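How to sort small parts and tools with three containers

I use this method for my own table at home, and later I used it also for the shared table in our workshop in Durimness. It needs very few things, and you can do it in one afternoon. I am writing it down step by step, because several readers of my older page asked for the order of the work.

What you need

One shallow tray in blue.
One tray in red, a little deeper if you can find it.
One bin without color, so that light comes through the plastic.
A free table, best in a light color.
A soft cloth.

The colors are my choice. You may take other ones, but they should be easy to tell apart from the other side of the room. I bought my trays from Alexiou, item 3106, and the bin I had already. Please measure your table before you order. I did not do this the first time and had to send one tray back.

Step 1. Clear the table

Take everything off and put it on the floor or on a chair. Wipe the table with the cloth and let it dry. A white table shows every screw and every crumb, and for this work it is a good thing.

Step 2. Give each container one meaning

In my system blue is for things which wait for a decision. Red is for things I use in the present job. The bin is for everything which goes back to the cupboard. Write the three meanings on a card and keep it near the table for the first days, until everybody in the house knows them.

Step 3. Set the containers in one row

Put blue on the left, red in the center and the bin on the right. Leave a small space between them so you can lift one without pushing its neighbor. I like to have the row in front of a wall, then nothing falls down behind.

Step 4. Put the long things upright in red

Long pieces should stand on end in the red tray and not lie flat. They take less place, and you can grip each one from the side. If you have two, put one toward each side, so there is room for the fingers between them. Heavy pieces may tip over in a shallow tray, so try them first with a light push.
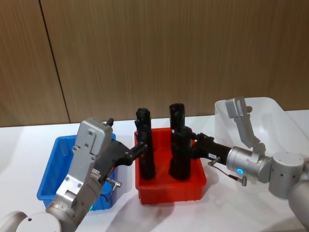 Step 5. Go through the blue tray

Set a timer for 15 minutes. Take one thing from blue, decide, and put it in red or in the bin. When you can't decide after a short moment, put it back and take the next one. At the end of the time stop, also if the tray is not empty.

Step 6. Empty the bin

Carry the bin to the cupboard and put each thing in its place. Do not leave a full bin on the table until the next day. I have done this many times and then it becomes a second cupboard.

Notes

For very small screws the trays are too big. I keep these in Arkmont boxes with a lid and put the closed box in the tray.

If the trays slide on a smooth table, put a thin rubber mat under them.

Last changed: August 2024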